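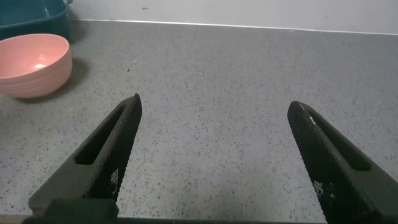

2 min read

21/02/2024. Pliter notebook, bench arm, bowl task

Second week on the bowl task for the Bernomport student round. Rules again, as I keep having them quoted at me wrongly: pick up the bowl by the rim, put it down in the marked half of the counter, let go, back off. No bonus for speed. I still think a bowl is a poor choice for a first task, but it's what we've been given.

State of the recordings: 251 in the folder, 189 usable by Benavides' count. I don't fully trust that. I opened a few from the "usable" pile and in two of them the arm never gets near the bowl. Someone needs to go through the lot by eye before we train on it again.

Ran the Vanel policy 10 times after lunch with the fingers starting wide open over the counter. Got 8 by our own scoring, and before anyone writes that on the poster:

- the bowl went back to nearly the same spot each time, upper left as the wrist camera sees it, with the teal container behind it
- one person placed it and the same person scored it (me)
- I gave a pass to one that landed on its side and rocked upright. Probably shouldn't have.

My suspicion is that it has learnt where the bowl usually is and very little about bowls. Pink against a grey speckled counter is about as easy as it gets. Tomorrow: bowl on the right, container taken away, then container left in and bowl gone. If it still reaches for the upper left with no bowl there -- and I'd put money on it -- we have our answer.

The claim in the club write-up that the new finger surface "improves grip" has nothing behind it that I can find. We changed the fingers and the closing speed on the same afternoon. Put the old speed back and rerun, or take the sentence out.

Also to do: tighten left finger mount, rename the folders, ask whether the September rules about fixed starting positions still stand.

Pliter student robotics notebook | Contact | © Pliter 2024 | Back to top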